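Gripper comparison - pre-session inspection checklist, with my comments
19/01/2023
Filled in by: Mared Prothero
Units checked: left hand and right hand, plus the Trudex pair for comparison
Room: Gisuvville, dorm room setup

Item 1. Jaws open and close fully, no sticking. OK.
Both hands travel the whole way. The left one felt a tiny bit stiffer for the first few squeezes and then loosened up, so I ran it open and shut until I stopped noticing. The Trudex pair is much lighter on the trigger finger (my hands liked that a lot) but you lose some feel for how hard you're pinching.

Item 2. Pivot screws tight. OK, one adjusted.
Please check these with the driver and not with your thumbnail! One on the right hand took a quarter turn. I put a paint dot on it so we can tell next time if it has moved.

Item 3. Inner pads clean, no lifted edges. OK with a comment.
Wiped all of them with a dry cloth. The lower corner on one left pad is starting to lift. Still fine for fabric, but I'd swap it before anybody does hard plastic with it. Spare pads are in the Châu box, third bag down.

Item 4. Finger clearance. OK, but read this.
I keep my fingertips well back from the linkage and I'd like everyone else to do the same. On the Trudex pair the gap behind the jaw is wide enough to get the side of a finger into, and I did exactly that in July and said some words. No rings, no loose cuffs, hair tied back. If you need to fix your grip, open the jaws first.

Item 5. Soft item test, two hands. Pass.
I like this one because thin floppy stuff shows up every little difference between grippers. A folded face mask has pleats that want to slide over each other, so if the two pads don't meet evenly you find out right away. Pick up, hold, pass across, put down. I did three rounds with each pair. 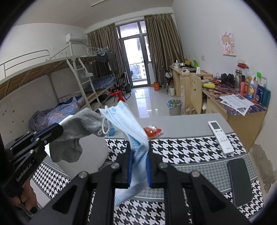 Item 5, soft item test: face mask in one gripper, gray fabric in the other.

Scores for item 5, for whoever is keeping the big table: the blue-pad pair held every time, and the Trudex pair dropped the mask once, on the handover. I don't want to make too much of one drop. Ear loops are the thing to watch, they will hook on anything that sticks out, and then you pull without meaning to.

Item 6. Table area. Needs attention.
There was more on the table than I'd like for a timed run. Phones and remotes should go over to a desk, please, and so should anything with liquid in it - a knocked spray bottle and a tile floor are a bad mix. The patterned cloth can stay. It gives the tracking plenty to hang on to, and the plain gray part of the table gives it a lot less.

Item 7. Light. OK, with a maybe.
Daylight from the balcony door is strong. Great for fabric, less great when you turn to face it and the exposure jumps. I'd try one run with the curtains drawn and compare. Not done yet.

Item 8. Walkway clear. OK.
Chairs tucked in, bags off the route, nothing to step over between the table and the door.

Item 9. Storage and logging. OK.
Card had 3,436 clips on it before I started. I copied everything to the Lokovo drive and checked that the last few opened. Clip 477 has a bad timestamp, so skip it if you're pulling samples.

Item 10. Wrist comfort after twenty minutes. Comment only.
The blue-pad pair sits heavier at the front and I felt it in my forearm by the end. Trudex wins here, easily. Take a break at fifteen if you're doing two hands.

Overall: cleared for use once item 6 is sorted. Left pad to be replaced before the hard plastic set. Curtain comparison still open, and I'll add my numbers under item 7 when I have them.

M. Prothero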